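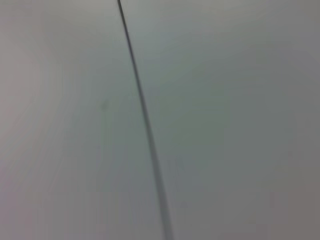 4.2 Wrist cameras and what the controller does with them

I'll be upfront that this is the section I least expected to write. When Krum Dumitrescu and I started comparing the two wrist cameras, we figured it would be a paragraph, maybe a small table, and then on to the fun stuff with the grippers. It ate most of September.

Both cameras went on the same arm, on the same bracket, with the same Gurnatell two-finger gripper in front of them. The Tresex unit is the cheaper of the two and has a fixed focus. The Kong has a slightly wider lens and its own exposure control, which we left switched on for the first batch and switched off after that (more on this in 4.3). Everything ran through the Prultunside controller, using the settings from section 3, and I didn't touch the gains between cameras. Each camera got 1000 approaches, split evenly over the target set, and we logged colour frames the whole way in.

The far part of the approach was boring in the best way. With either camera the controller found its target, lined the wrist up and started moving, and I'd be hard pressed to tell you which camera was plugged in just from watching the arm. The trouble is all in the last stretch. As the wrist gets close, whatever it is approaching fills the view, and the visual tracker has less and less to hang on to. A plain matte panel is about the worst thing you can give it. You'd think a big flat grey surface would be easy, and for a person it is, but our tracker wants corners and edges and it gets cranky without them.

Figure 7 is a good case of what I mean.
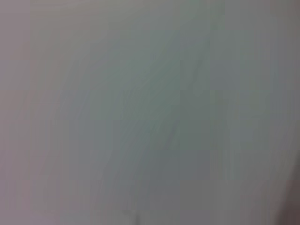
Figure 7. Wrist camera frame filled by a pale grey surface, with faint diagonal streaks and a darker lower right corner.

I'd call a frame like this one nearly useless for alignment, at least with our tracker. The streaks are soft and low in contrast, the tone drifts slowly from one side to the other, and the blocky patches are about as strong as anything else in there. Feed it to a corner detector with the threshold set low and you do get points back - loads of them - but they sit on the blocks as often as on the surface. Raise the threshold and you get nothing at all. I spent a good while hunting for a happy medium before Krum talked me out of it.

What we ended up doing was much simpler. We scored every frame for local contrast, and if the score stayed under a cutoff for 300 milliseconds the controller stopped listening to the camera and coasted on joint positions until the score came back up. One decent edge across the view is usually plenty to bring it back. A seam or a crease will do, even if half of it is blurred, as long as some part stays crisp enough to fit a line to. The line only fixes the wrist in one direction, of course, so the controller still has to trust the joints for the other, but that was a lot better than chasing compression blocks around.

The cutoff itself was picked by eye and I'm not going to pretend otherwise. We went through a pile of logged frames together, sorted them into "would use" and "wouldn't use", and put the cutoff where our two piles overlapped the least. Krum is stricter than I am, so we split the difference. Anybody repeating this with another lens should redo that step with their own frames and not borrow our number.

With the fallback in place the gap between the two cameras got a lot smaller. The Kong still recovered sooner on patterned targets, and I'd put that down to the wider lens keeping more of the surroundings in view. On plain panels I couldn't separate them in any way I'd want to defend. The Tresex did seem more prone to smearing when the wrist rotated, but we never controlled for rotation speed, so please treat that as a hunch. Slowing the final approach helped both of them, at the cost of a longer cycle, and the timing results for that are in 4.4 along with the gripper comparison.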